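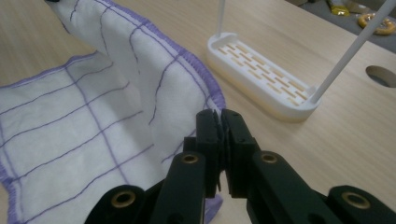
**Ornurlow Textile Care Group · Linen Desk**

## Changes to the wash cycle for cleaning cloths

From Tuesday the linen desk will wash all reusable cleaning cloths at the Brendutgate laundry. The Wirnholm machines stay in use for towels and aprons.

The Brendutgate drum takes 9 kg dry weight. Please do not fill it beyond that. Overfilled loads leave detergent in the weave, and a cloth with residue smears glass and picks up less water. Spin is fixed at 700 rpm. Anything faster sets hard creases along the hems, and these do not press out.

Fabric softener must not be used on any cloth. It coats the fibres and cuts absorbency, sometimes after a single wash. The softener drawer on both machines has been taped shut.

Last quarter the desk handled 3,312 cloths, of which 796 were withdrawn. The main fault was failed edge stitching, followed by bleach damage. A cloth with a loose overlock thread can go back into use if the thread is trimmed flush and the seam beneath is still closed. If the seam has opened, put the cloth in the Harasym bin for rags.

Coloured edging is still sorted by area. Purple goes to glass and mirrors only. Mixed bags will be returned unwashed.

The revised load sheet is pinned inside the linen cupboard door.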